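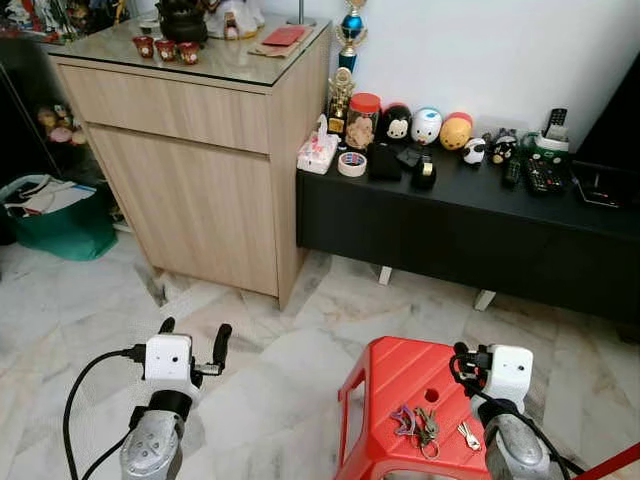
4.2 Where the smoke alarm ends up
Of the 153 households we visited in Plelstead, 94 owned a working alarm, and a good share of those kept it in a drawer, where it guarded the batteries. Living rooms did worst. A cabinet top with three small red cups in a row and a black lidded vessel behind them (Figure 3) is typical of the surfaces residents offered when asked where an alarm might go. Ceilings were rarely proposed. Ceilings, we were told in March, are for lamps.

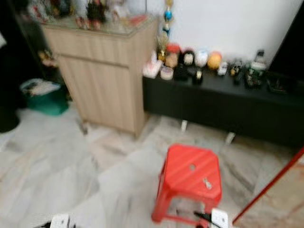

Mitsuko Fukuda
Plelstead Home Fire Study

Figure 3. Living room, cabinet top and neighboring furniture.

The Osadton survey mailed 676 leaflets on alarm placement and got back very few replies, one of them a complaint about the paper. We knocked on doors instead. Residents who watched an alarm being screwed to the ceiling tended to leave it there, at least until the first burnt toast. Section 4.3 takes up toast.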